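Equipment > Paddle > Tandem Kayaks > Grasura 20

Grasura 20 Tandem Touring Kayak
Rental equipment, Bumodard Lake. Pickup at Jarkcombe Landing.

The Grasura 20 is a two-person sea kayak used for multi-day trips on Bumodard Lake. It is the longest hull we rent and the only one we allow on the north crossing between Jarkcombe and the Lacroix campsites. It is available from May through the end of September. For half-day paddling inside the bay, the shorter sit-on-top boats are cheaper and easier to handle, and are listed on their own page.

Specifications

Length: 20 ft
Beam: 29 in
Hull: fiberglass, shallow V, single hard chine
Cockpits: two, fixed spacing
Hatches: bow, center and stern
Maximum load, paddlers and gear combined: 588 lb
Steering: stern rudder, foot controlled from the rear cockpit
Deck fittings: perimeter line, four bungee panels, compass recess (compass not supplied)
Color: white over yellow or white over red, assigned at the landing

The maximum load is the manufacturer's figure for flat water. In wind the boat handles better well below it. Paddlers who expect to be near the limit should tell us when booking, and we will suggest either a second boat or a resupply drop at Lacroix.

Included in the rental

Two paddles, two-piece, 230 cm
One spare paddle, carried on the rear deck
Two life jackets, sized at pickup
Two nylon spray skirts
One bilge pump and one sponge
One 50 ft floating tow line
Foam blocks and two cam straps for transport on a car roof
Laminated lake chart with mileage between landings

Paddle floats are not included but can be added at the counter. Wetsuits are required in May and September and are rented separately. The lake surface sits at 2,377 feet and the water stays cold well into June, including in years when the air is warm.

Loading

The bow and stern hatches are oval and take a rolled bag up to 11 inches across. The center hatch is round and smaller. It is meant for items wanted during the day: lunch, a first aid kit, a jacket. Rigid coolers do not fit through any of the three. Soft coolers of the 12-can size go through the stern hatch if they are loaded empty and filled afterward.

Place water and food close to the bulkheads, on either side of the cockpits. Tents and sleeping bags go toward the ends. Check trim from the dock with both paddlers seated. If the bow rides low the boat will turn into the wind and the rudder will not fully correct it. Moving one full water bag to the stern compartment is usually enough.

Hatch covers are rubber and must be pressed down along the full rim. A strap goes over each one. Boats returned with water in a compartment have nearly always had a strap left off or a tent cord caught under the cover.

Food options

Campers at Lacroix may bring their own food or order from the landing kitchen. Orders close at 5 p.m. on the day before departure. Cold breakfast is a pastry, fruit and a boiled egg; hot drinks are sold at the window from 6:30 a.m. Dinner kits are dry goods only and need a stove. There is no store on the north shore.
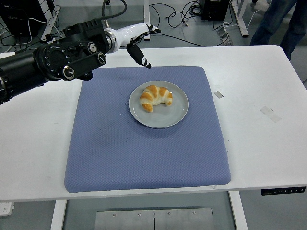
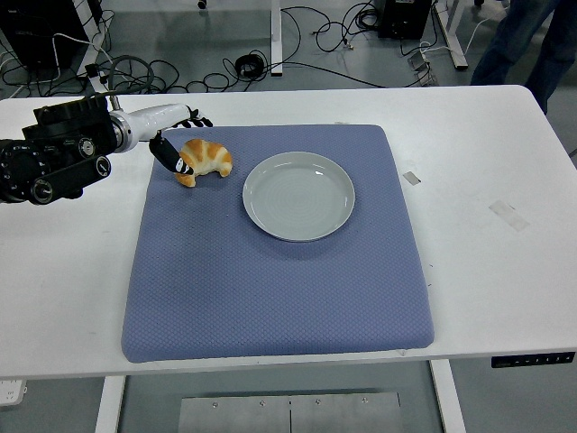
Croissant and gray plate.

Kitchen orders are handed over at the same counter as the boat paperwork. They are packed in paper unless a dry bag is supplied. Dry bags in 10 and 20 liter sizes can be rented for the length of the trip.

Transport

The boat weighs 98 lb empty. Two adults can carry it a short distance by the end toggles. Do not lift by the rudder or by the deck lines. A two-wheel cart is available at the landing and must stay there.

Renters who want to launch elsewhere need a roof rack with a crossbar spread of at least 36 inches. Bow and stern tie-downs are required in addition to the cam straps. We do not load the Grasura 20 on inflatable racks, on factory rails without crossbars, or on any vehicle where the hull would extend more than four feet beyond the rear bumper. Launching at Jarkcombe avoids all of this and is what most parties do.

Rudder use

The rudder is deployed and raised by a loop of cord on the right side of the rear cockpit. Raise it before landing. Pedals adjust on a track with five positions; set them on shore, since the tabs are hard to reach with a skirt on. With the rudder up, the boat tracks straight and turns slowly. Leaning it onto an edge shortens the turn, but both paddlers have to lean the same way.

A stiff pedal generally means sand in the track. Rinse it with lake water and work the tab back and forth. Do not use oil or sunscreen on it.

Requirements for renters

Both paddlers must be 16 or older, and one must be 21 or older and sign the agreement. At least one must have previous experience in a decked kayak. The person in the rear cockpit does a wet exit off the beach before the first trip of the season; allow 20 minutes for this, plus time to change. Renters with a current paddling certificate may skip it.

Dogs are not carried in this model. There is no space for one that does not block a cockpit opening.

The north crossing is open from sunrise to noon. Afternoon wind on Bumodard Lake comes from the west and builds quickly in the open section past the second marker. A party that reaches the marker after noon is expected to turn into the cove on the east side and wait for evening, or camp there. The cove has a landing beach and a pit toilet but no reservable sites.

Deposit and damage

A card hold is taken at pickup and released after inspection. The replacement value of the complete boat is $4,000, and the signer is responsible for it until the boat is checked in. The optional damage waiver covers the hull, hatches and rudder. It does not cover lost paddles, lost skirts, or damage on a vehicle.

Scratches in the gel coat from ordinary beach landings are not charged. Cracks, soft spots and exposed fiber are. If the hull is struck hard, look at the inside of the compartment as well as the outside, and report it at check-in even if it is not leaking.

Return

Boats are due at 4 p.m. on the last day of the booking. Leave the hatches open and the skirts on the rack to the left of the ramp. Sand should be sponged out before the boat leaves the beach. Late returns caused by wind are not charged if the landing is called or texted before the due time. There is cell coverage at Lacroix on the upper sites only.

Reservations

The fleet is small and July and August fill early. Campsites at Lacroix are booked separately, and a boat rental does not hold a site. Check site availability first. Boat bookings can be moved once without a fee up to seven days ahead.

Comments (4)

northshorepaddler
Used one of these for three nights in June. Stable, not fast. The center hatch is smaller than I pictured and my camera case would not go in. Measure first. The spray skirts were in good shape.

twoboatfamily
Does the rear seat back come out? I am 6'4" and had trouble with the pedals on a similar boat elsewhere.

Jarkcombe Landing (staff)
The seat back folds flat but does not come out. With the pedals in the last position the rear cockpit fits most people up to 6'5". You are welcome to sit in one on the grass before booking.

gravelbar88
The advice on trim is correct. We put all the water up front on day one and spent the morning fighting the bow. Moved two bags at lunch and it was a different boat. Also bring your own compass, the recess takes the standard 70 mm kind.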